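**Karnunero 2 weekend stuff, quick one**

June 1, 2019

Running behind on this so it's short. Patch went up overnight and half my inbox is the same question – how do you get Mak now that the old way is gone. So, Mak first, everything else after.

**Getting Mak**

The old trick (park at the Brarkon ferry, reload until it shows up) is dead. Biltlow moved it. Mak is now tied to the phone app, same as the lantern skins were back in January. You need the app and the console game on the same account. If you made a guest profile at launch and never linked it, do that first, Settings then Account then Link. Don't delete the guest profile before you link!! Two readers lost their saves that way and support was not much help.

Once you're linked:

- Open the app, go to Errands
- Pick the one called Salt for the Lamp. If it isn't there, finish whatever errand you have open, it won't show up behind another one
- Turn in the salt at any well. Real walking not needed, you can do the whole thing from the couch
- Back on the console, sleep at an inn. Has to be an inn, a campfire doesn't trigger it
- Go to Brarkon, north gate, at night

Mak should be by the wall. It runs if you sprint. Crouch, throw a plum, wait, throw another plum. It comes over by itself after that. I was level 38 when I did it but I don't think level matters, my nephew's save is way lower and it worked the same.

Evolves with a river stone, not the ember stone. The in-game text says ember. It's wrong, Biltlow has it on their known issues page now. I burned an ember stone finding this out so please learn from me.

**Is it any good**

Sort of. Great against anything armored, falls over to water. Learns Anvil Drop late and that's the move you want. Until then it's mostly a wall with feet. I've got it on my second team and it earns its spot in the tunnels, less so at the coast. If you only have room for one heavy and you already raised the badger, keep the badger.

**App battery problem**

Yes it's still bad. Phone gets warm, battery drops about 11 percent on a short session for me. Turn off Live Map under Display, thats most of it. Also turn off the background sync if you don't care about daily gifts. On older Android phones the app closes itself when you swap to another one – no fix yet, the patch notes say they're looking at it.

Tablet owners, the buttons are finally the right size. Small thing but I was sick of tapping the shop by accident.

**Other bits**

Trading is back on. Queue times long in the evening, try mornings.

The Brarkon music got swapped for a new version. Don't love it. You can put the old one back at the jukebox in the inn for a few coins.

Case makers are already putting out Mak phone cases and none of the ones I've seen are licensed. Wait for the real one if you can, the ears on the knockoffs are wrong anyway.

Next issue is the tunnel map, with the shortcut I keep promissing. If you find a plum seller who restocks faster than the one at the ferry, write in, I'm out again.

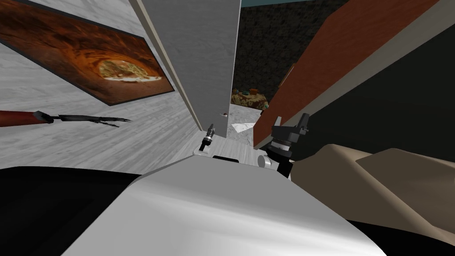
*Delphine Arquist*

Replies go straight to my inbox. Codes for the lantern giveaway are all gone, sorry – the next batch goes to subscribers first.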